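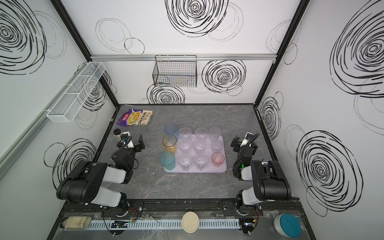
Figure 1. Nine cups on a lavender tray, three rows of three.

Do reusable cup schemes cut waste? A look at the Giseo trial
Student project report, Environment and Society module

1. Why we chose this

The university café signed up to the Giseo cup scheme in March. The posters by the tills say that every borrowed cup "saves a cup from landfill". We wanted to know how anyone had worked that out, and whether it holds on a campus where plenty of people already bring their own flask.

Giseo's leaflet gives a break-even figure of 5 uses. After that, it says, a returnable cup has done less harm than the throwaway cups it replaced. No source is given for this. We wrote to ask for one and were sent the same leaflet as an attachment.

2. What we did

We compared two sites. The Wesamden building has the scheme, with a return point next to the main doors. The Uddin library café doesn't, and still sells drinks in paper cups. We handed out a short survey at both and got 730 usable replies. We also kept a drinks diary ourselves for 9 days, noting every hot or cold drink bought on campus and what it came in.

The survey asked people what they did with their last cup. It relied on memory, and people like to look good on this sort of question, so we treat the answers with some care.

3. Washing

The scheme stands or falls on washing, and this was the part we found hardest to pin down. Giseo assumes a full dishwasher load every time. Staff at Wesamden told us the machine is often run half empty before the lunch rush, when clean cups are short. Nobody could tell us how much water or power a load uses. The meter covers the whole kitchen.

Cups also come in more than one material, and a single break-even figure can't be right for all of them. A thick cup takes more to make than a thin one and has to be used more times to pay that back. The leaflet treats them as one product. 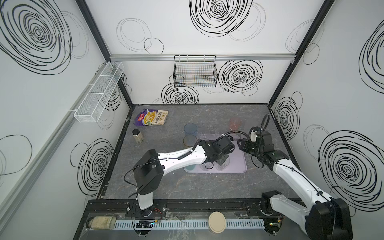
4. Returns

The Ritard app is meant to log each cup out and back in. We asked for the return rate and were given a figure for "active users", which leaves out anyone who took a cup once and never opened the app again. Those are the very people likely to have a cup under the bed. Two of us found we had one each.

In our own diaries, only 7 drinks came in a scheme cup. Most of the rest came in our own flasks or in paper cups bought at Uddin on the way to lectures.

5. What we can and can't say

We can't say the scheme doesn't work. We can say that the claim on the posters isn't backed up by anything we were shown. A borrowed cup only replaces a paper one if the person would have bought a paper one – and several survey replies came from people who had stopped carrying a flask once the scheme began.

We would like to see the kitchen metered separately for a term, and the return rate worked out from the number of cups bought in. Our survey should also have asked how many scheme cups each person had at home. We thought of that question after the forms had gone out.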